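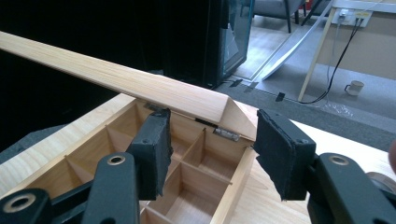
Print this page | E-mail this page

Vanags launches service plan for hand-held grippers, foam pads included

MIDATDEN - Vanags, which maintains gripping tools for firms that would like to get on with using them, has launched a service plan for the Cevitz hand-held gripper. It starts in July and covers foam pads, linkage bushings, finger screws and cables.

The foam pads come first because they suffer most. A frayed pad still grips, after a fashion, and so tends to stay in use until someone writes a long report on the puzzling behaviour of the software. Under the plan, pads are checked every 30 working hours and replaced in pairs. One new pad facing one old one is a false economy, and a popular one.

Each visit follows a 13-point check sheet. The fitter works the linkage by hand, feels for play at the pivots, tightens the finger screws and makes sure the cables leave the wrist free to turn. Marker plates are wiped and checked for movement. Glue is available, but the fitter will ask what happened to the screws.
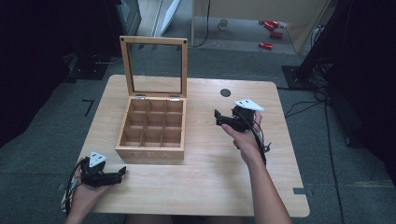

Two hand-held grippers in use at a table with an open tea box.

Vanags reviewed 1161 service notes while preparing the sheet. The commonest entry was "seems fine". The new sheet has no space for it.

Customers on the plan also receive a spares tin, packed by Vadano, with enough pads for up to 100 working hours. The tin has a lid - customers are invited to put it back on.

Existing Cevitz users can join from any Monday. Grippers need not be cleaned before collection, although the fitters have asked us to say that it would be nice.

Contact: Vanags press desk, Midatden | © Vanags. All rights reserved. | Back to top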